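Notebooks > Manipulation > Vorkside kitchen set

Tuesday, afternoon session

The purpose of this session was to determine whether the contact-margin term, introduced in the Gradside planner last week, reduces premature closing on small open vessels. The comparison is between the baseline policy and the revised policy, with 300 simulated episodes allotted to each. Seeds are shared between the two arms of the comparison. Lighting and wall colours are held fixed.

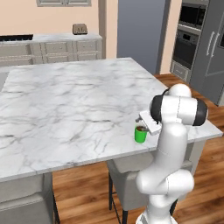 The margin term penalizes any planned approach in which a finger passes over the opening of a vessel before the hand has settled on a grasp axis. Its weight was set to 4 for all runs. The green mug is a demanding case for this term, being filled nearly to the rim and placed close to the front edge of the island, with a finger just above the left side of the rim. A side approach is preferred by the planner, but the stools under the overhang restrict the elbow and must remain in the collision model.

Episode 503 terminated early under both policies with a joint-limit fault and has been excluded. The Trosbridge logger recorded the fault correctly. Two further episodes require review before they are scored.

Preliminary result: fewer premature closings under the revised policy, at the cost of longer approach times. No claim should be made regarding spillage until the liquid model has been checked against the Kaewkla bench measurements.

To do: repeat with weight 2; export wrist trajectories; confirm the mug's friction value.

2 comments · 4 shares

This site uses cookies to keep you signed in. Accept | Manage settings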